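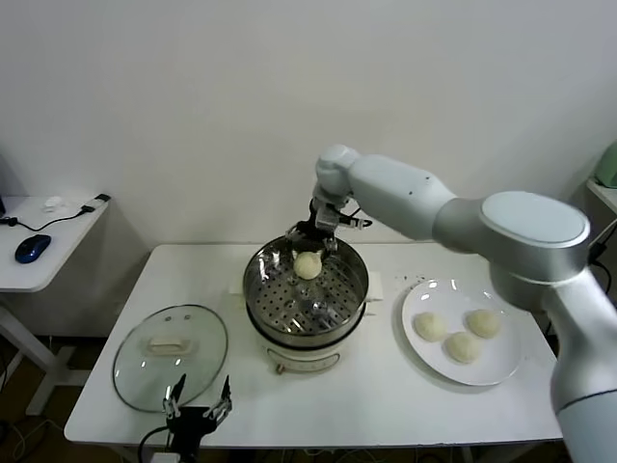 The squeeze force is still too high for anything soft, was the first comment back on the draft protocol, and the second was why the buns can't just be tipped out of the basket. Fair on the first. Tipping doesn't test anything we care about.

January 2022, Gisari bench notes, steamed bun task

Question for this block: does adding the wrist views to the head view help the policy find the bun inside the rim. Head only loses height info once the fingers are down in the pot. Baseline is the head-only checkpoint from the Hullside set, 778 demos, same arms. Nothing else changes – same action chunk, same learning rate, same everything.

Start state for every trial:

- lid off, flat on the table, left of the cooker
- plate right of the cooker
- second arm parked low, jaws open

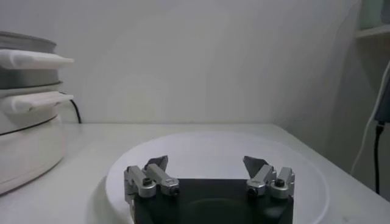
*Wrist view, jaws open over the empty plate.*

The plate view is nearly all white on white. Tried bumping contrast in the loader, reverted it, made the rim edge noisy. Would rather fix it with a colored plate but then the old demos dont match. Leave for now. Ask MacRitchie whether their white-tray data had the same trouble.

## Steps, as run

1. Load checkpoint, home both arms, check the timestamps on all streams. Drop any episode where a wrist stream lags by more than 2 frames.
2. Picking arm goes in over the rim. Keep the other arm still, its wrist camera is the only side-on look at the pot.
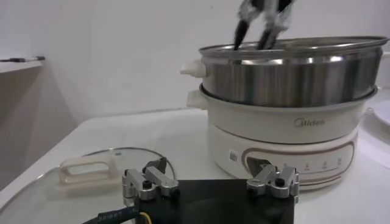
3. Close, lift straight up, clear the rim before any sideways move. Early lateral motion = fail, even if the bun makes it to the plate.
4. Release over the plate, back off, score from the head recording.

Scoring is 2 points: one for a clean lift, one for placement. Dented buns still count as placed but get a D in the log. Blur on the moving gripper is bad enough that I wouldnt score contact off the side view.

Logged 39 trials, 7 thrown out for stream lag. Havent split the rest by condition yet so no claim here. My impression is that the wrist-view runs hesitate less above the basket, which could just be me knowing wich checkpoint is loaded. Need blind scoring before this goes in the Gistia report.
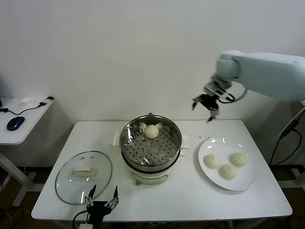

## To do

- blind the checkpoint names, rescore
- lower the grip force cap, redo the soft ones
- mask out one wrist at a time, see which one matters
- tape marks for lid and plate, they drift between trials
- tie up the floor cables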